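Lab 6 handout: Tool return task, two-arm station
Course staff: Hawi Mekonnen, Valentin Guérin
Updated Thu 10 November. Replaces the September version.

6.1 Purpose

Lab 5 covered single-arm reaching with a fixed target. Lab 6 adds a second arm and a target that has to be approached from the front of a pegboard. Each team records a set of demonstrations, checks them, and trains one baseline policy on the result. The policy itself is graded in Lab 7. Lab 6 is graded on the data.

6.2 Before the session

Read sections 2 and 3 of the Groteo station notes.
Book a slot with Chepkoech Shemweta. Teams without a slot do not get arm time.
Bring the joint limit table from Lab 4, corrected. Several teams still have the wrist limits in degrees and the elbow limits in radians.

6.3 Task definition

Start state: pliers on the table, scissors on the table, screwdrivers in the black holder on the pegboard.
Goal state: pliers hanging on their hook with the handles up. Everything else stays where it was.

Either arm may make the pick. The idle arm must stay clear of the working arm's path – parking it over the tape rolls has caused contact faults. An episode in which the pliers are dropped is kept and labeled as a failure. Do not delete it and do not re-record over it.

6.4 Recording

The shared set from last term holds 1,198 episodes, of which 188 were rejected, mostly for missing timestamps. Check the clock on both arm controllers before the first episode and again after any restart.

Operator and observer swap after each block. The observer keeps the written log: episode number, arm used, outcome, remarks. "OK" is not a remark.

Log the position of the scissors at the start of each block. They do not have to be in the same place every time, but the position has to be known.

6.5 Common errors

Closing the gripper before the wrist has settled. The pliers rotate in the fingers and the approach to the hook is then off.
Approaching the hook from the side. Come in from the front, then lower.
Cable snags. Look at the cable loop at the wrist before any large elbow move.
Mixed naming. Left and right always mean the robot's left and right.
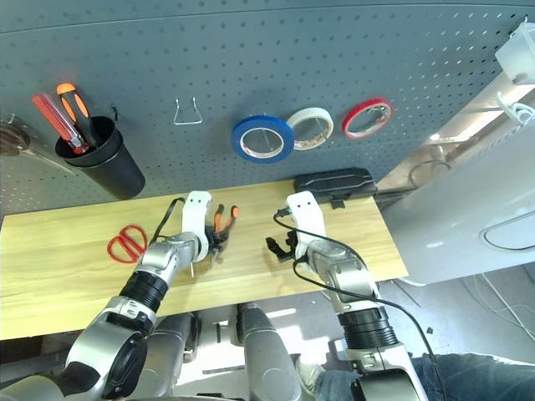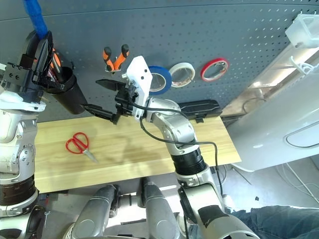 Fig. 6.2. Two-arm station at the pegboard. First picture: pliers held in the left gripper. Second picture: pliers on the hook.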